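Course Notes, Continuing Education, Food & Home

Session 4: Stocking and rotating a small pantry

Welcome back, everybody. Last time we got a bit lost in the freezer (my fault, I can talk about freezers all evening) so we're picking up where the printed outline says "dry goods" and going from there. If you missed session 3, ask Guðlaug Bisgaard for the sheet. She keeps the spares in the blue folder by the kettle.

What a pantry is for

I grew up in Dumodthorpe, where the shop closed at noon in winter, and my mother kept enough flour to bake through a siege. I don't want you to do that! What I want is for you to be able to make dinner on a bad evening without going out. So when I say pantry I mean one cupboard, maybe two shelves, holding food you already eat. If your household doesn't like lentils, please don't buy lentils because a handout told you to.

Write down the last few dinners you made at home. Underline everything in them that came out of a packet, a jar or a can. Those underlined things are your list, and we'll keep using it, so hang on to the paper.

Small packets or big sacks?

I get asked this every term. The big sack is nearly always cheaper by weight, and it's a good buy for rice if you eat rice all the time. But an open sack goes stale, picks up smells from the onions and invites moths. Small sealed packets cost more and make more trash, and they also stay fresh until the day you open them. I do both – rice and oats in bulk, and pretty much everything else in small packs that live together in an open basket.

A basket beats a deep shelf for this. You can pull the whole thing out, put it on the table, see what you've got and put it back. Pick a shallow one. In a deep one the bottom layer gets forgotten, and that's how I ended up with soup mix older than my nephew.
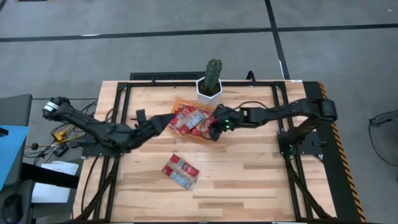
First in, first out

You'll see this written as FIFO in shops and canteens. New packets go to the back, old packets come forward, and you always take from the front. With a basket, pick one end to be the "front" and mark it with a bit of tape, otherwise somebody will turn it around (in my house it's me).

Dates trip people up, so here is how I read them. "Best before" is about quality: the crackers might be a little soft, the spices a little dull. "Use by" is about safety, and I don't argue with it. Cans that bulge, leak or hiss go out, whatever the date says.

I like to go through mine in March, when the holiday baking things are still hanging around and I'm in the mood to throw open a window. It takes me 30 minutes with the radio on. Anything close to its date goes on the counter and gets eaten that week, and that can mean some strange dinners.

Containers and lids

Clear or see-through plastic is handy because you can tell at a glance that you're low. Glass is nicer and heavier, so keep it on the low shelves. For anything you fill by hand, wash the container and let it dry completely, and I do mean completely, lid and rim too. Leave it upside down on a rack overnight if you have the patience. A damp corner will spoil a whole batch of flour.

Fill with one hand on the container and don't go right to the top. You want room for a scoop.
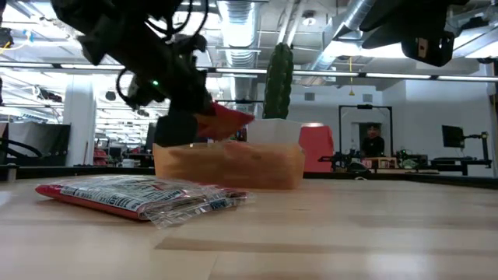

What it costs to start

One of last year's groups, the one over in Grurville, kept receipts for me. They put together a starter shelf of 17 items by adding one or two extras to the normal weekly shop, and I'd much sooner you did it like that than in one giant trip. Start from your underlined list and buy the thing you run out of most.

For next time

Bring your list, plus one packet from home that you've no idea what to do with. We'll swap. Read the Pumness booklet up to the part on dried beans, and skip the recipe for 100 people unless you're feeling brave.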